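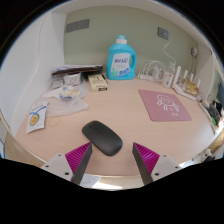 I have been writing software for small manipulation projects long enough to have picked up a few stubborn opinions, and the one I would like to spend this page on is that we throw away far too much of our data, and that we throw it away for the wrong reasons. My friends at Skarkwood have heard this from me over dinner more than once, so they are excused from reading further.

The job that set me off was a modest one. We were building a policy that handles a computer mouse and a mouse pad on somebody's ordinary desk, using recordings made with a hand-held gripper and its own camera. When I came on board there were 2,653 episodes on the disk, and a filtering script, written in a hurry by a person I like very much, had thrown out 300 of them. The stated reason in the log was "clutter." I remember reading that word and feeling a little sad for the desks of the world (mine included!).

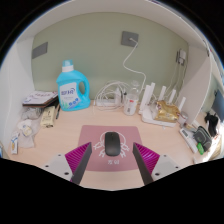 A perception stack that only works once the detergent has gone back to the laundry and the charging cables are tidied into a drawer is going to have a short and lonely life. People keep things where they keep them. If the router is on the desk, then the router is part of the problem we signed up to solve, and so is the crinkly gold bag that throws highlights all over the place and makes the feature tracker jumpy. I would much sooner have the tracker be jumpy in my log files in August, when I can sit down with a glass of iced tea and look into it, than have it be jumpy in a stranger's house.

Selamawit Gashaw, who looks after the pose estimation side of Predach, our replay tool, disagrees with me on part of this, and I want to give her argument a fair hearing. Her point is that the lens bends straight shelves into arches, that a window can wash out one side of the view, and that every bad pose we let through teaches the policy a small lie about where the hand was. She is right about that. What I would say back is that a bad pose and a busy desk are two separate complaints, and they deserve two separate checks. 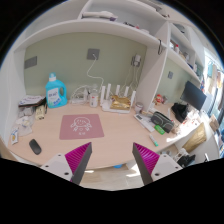

What I would like the tools to do

First, let the filter look at the trajectory and leave the scenery alone. If the estimated hand position leaps across the desk between one camera image and the next, by all means set that episode aside. We tried it this way in Mamo, the little planner I maintain, and of those 300 discarded episodes only 37 had anything wrong with their poses. The rest went straight back into training, and I was as pleased as I have been with any single afternoon of work.

Second, record where the object started. The mouse may be on its pad or it may be on bare wood, and those are different tasks as far as the planner is concerned, even if the instruction we typed in is word for word the same.

Third, make it easy to look. Predach used to need seven commands before it would show you one episode, and so of course people trusted the script. Now it takes one, and the folks in our Daltville office have gotten into the habit of browsing a few over their morning coffee.

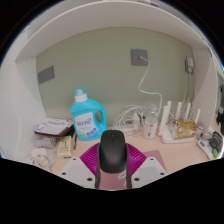
Gripper view of the desk, with the black body at center and the detergent bottle just beyond it.

I will grant that looking is slow, and that it doesn't scale the way a threshold in a config file does. I still think an hour of it each week is the cheapest debugging we do. If you have a filter of your own running somewhere, go and open the folder it has been filling up, and write to me about what you find in there.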